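Replacement Fingers for the Plelldale Hand-Held Gripper (sold as a pair)

From the Setotden shop, parts and upkeep
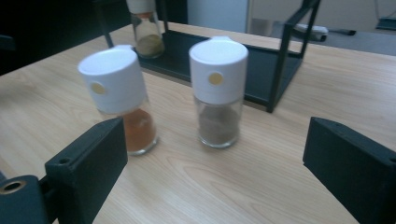
Do I have to replace both fingers at the same time?

It's the better way to go. The two fingers wear together, and a fresh one paired with an old one will close a hair off center, which you'll feel on small round things long before you can see it. We only sell them in pairs for that reason. If you snapped one on day one, write to me and I'll sort you out with a single.

OK, so what you're getting. One left finger, one right finger, matte black, with a flat inner face on each, plus the mounting parts with the brass threaded inserts already pressed in. Screws are in the little bag. I press the inserts myself (with a soldering iron and a lot of podcasts) and I run a screw into every single one before it ships, so if yours feels gritty on the first turn please stop and tell me! It's much easier for me to mail another than for you to dig out a jammed screw.

The pair is 14 dollars plus shipping. They fit the Plelldale in both the first and second version of the body. They don't fit the Nedeljković grippers, sorry, I get asked this a lot. The hole spacing is close enough to fool you and then the second screw won't start.

Swapping them

I can do a pair at the kitchen table while the kettle boils, but I've had practice, so give yourself a bit longer the first time. You need a 2 mm hex key and a rag.

Open the fingers all the way and take your hand off the trigger. Back out the screws on the left finger and slide it forward off the carriage. Don't pull it sideways, the carriage doesn't like that. Wipe the rail while it's bare, you'll be surprised what's in there (mine had what I'm fairly sure was cumin). Slide the new finger on, start all the screws by hand before you tighten any of them, then snug them up. Snug, please! Brass inserts in plastic will hold very nicely for years if you're gentle and will spin uselessly forever if you lean on the key.

Same again on the right. Then close the fingers slowly and look at them from the front with a light behind. You want the flat faces meeting along their whole length. If there's a wedge of light at the tip, loosen the screws on one side a quarter turn, squeeze the fingers shut, and tighten while you hold them closed. That cures it nearly every time.

After that, do the zero routine from the menu, or if you're on the old body, hold the button with the fingers closed until it blinks. I skipped this once and spent an evening wondering why every width reading was wrong by the same amount.

Checking your work

I like spice jars for this. They're small, smooth, round and a bit top heavy once they're full, and glass tells on a crooked finger right away. Set one on a plain tabletop with some room around it, open the fingers wide, come in level and close until it's just held. Lift it, hold it, put it down. If the jar turns in your grip as you close, one finger is touching ahead of the other, so go back and redo the bit with the light.

Then I do it again grabbing by the lid, then with another jar standing close by so I have to watch where the outside of the finger goes. Putting one down next to a rack or a shelf is a good last test too, with legs to steer around.

Do this over a towel the first few times if your floor is hard. Ask me how I know.

Looking after them

Wipe the inner faces with a damp cloth and a drop of dish soap. No acetone, no brake cleaner, and keep them off the dashboard of your car in summer. Check the screws when you pull the gripper out of its case, they do creep a little in the first week and then settle down. A dab of the weakest thread locker on the metal end is fine, but keep it off the plastic, it can craze it.

Grip tape is a personal thing. I run mine bare for glass and put tape on for cardboard and fabric. If you do tape them, tape both sides from the same roll and redo the zero, because the thickness counts.

When are they done? When the inner face has gone shiny and slightly dished in the middle, or when you can wiggle the tip with the screws tight. My own bench pair had done 338 hours when I changed it, and it could have gone a bit longer, but I was making a batch anyway.

Shipping and the small stuff

I pack orders on Mondays and Thursdays. The pair goes in a padded envelope, the whole thing is almost 190 grams with the screws, so postage stays cheap. Flonitia stocks them too if you're ordering a battery or a charger from there and want it all in one box. Same parts, same price, they come off my bench either way.

Returns are fine if they haven't been screwed down. If an insert pulls out in normal use, send me a photo of the hole and I'll replace the finger.

Update, Oct 26, 2020: the new batch is in stock. The only change is a slightly rounder inside corner where the finger meets the mounting part, which was the spot where a few of the older ones cracked. They mix fine with the old mounts, so if you've got a spare set in a drawer, keep it. I'm hoping to have a longer version ready in January for people who reach into deep bins, and I'll put it on this page when the test pairs stop bending on me.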